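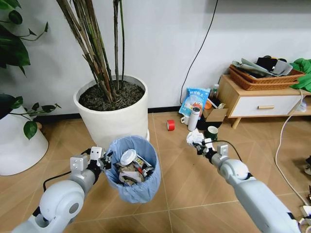
Do I need a background in robotics to apply for this work?
Most of our operators came in without one. What we look for is steady hands, patience with repetitive tasks and the habit of writing down what went wrong. The first 14 days are paid training.

Teleoperator, household tasks (two-arm station)
Oravec, Waltlow site
Posted 21/05/2024

Oravec is hiring teleoperators for the Tandau project. Tandau is a set of recorded examples of ordinary housework, used to train a control model for two-arm robots. An operator guides both arms through a task from start to finish, and the recording is kept as one example if it passes review. The current task list covers tidying floors, picking up litter and holding a wastebasket with one arm while the other handles the trash. Kitchen and laundry tasks will be added later.

What you will do

Set up the room from a task card. The card says which items go out and how much freedom you have in placing them. Move things between takes so that no two starts are the same.

Run the task with both arms at a natural pace. If you drop something, keep going and recover if you can. Recoveries are useful to us and are tagged separately.

Label each take as clean, recovered or failed, and add one or two lines of notes. "Left grip slipped on rim, re-gripped" is a good note. "Bad take" is not.

Reset the room and check the cables and finger pads before the next take.

Review takes recorded by other operators for part of each shift.

The project has 2695 accepted takes so far, spread over 184 task cards. Soft and crumpled items such as tissue and snack wrappers are where we are shortest, so expect to spend a lot of your early weeks on those.

What we need from you

You can sit or stand at a station for up to 2 hours between breaks.
You have normal or corrected vision and full use of both hands.
You can read and follow written instructions in English.
You can bend and kneel to reset items on the floor.
You are comfortable having your sessions recorded. The room is recorded along with the arm movements.

Useful, but not required: experience with game controllers, sewing, model building, lab work, crane or excavator operation, or any data labeling job.

Hours and pay

Shifts are morning or afternoon, and you choose one when you start. Part-time and full-time places are both open. Pay is hourly and the same for training, recording and review. You are not paid by the take, and there is no bonus for speed. The rate is sent with the interview invitation.

The station software is called Duvel. You don't need to know it in advance.

How to apply

Send a short letter and a resume to Tamara Savchuk, operator lead, through the form on the Waltlow site page. In the letter, tell us which shift you want and describe one job or hobby where you had to do the same thing many times and do it well. A few sentences will do.

Applicants we invite will spend an hour at a station with a current operator. You will try one easy task card and one hard one, and then write notes on your own takes. We read the notes closely. Everyone who comes in for the trial hour is paid for it and gets an answer by the end of May.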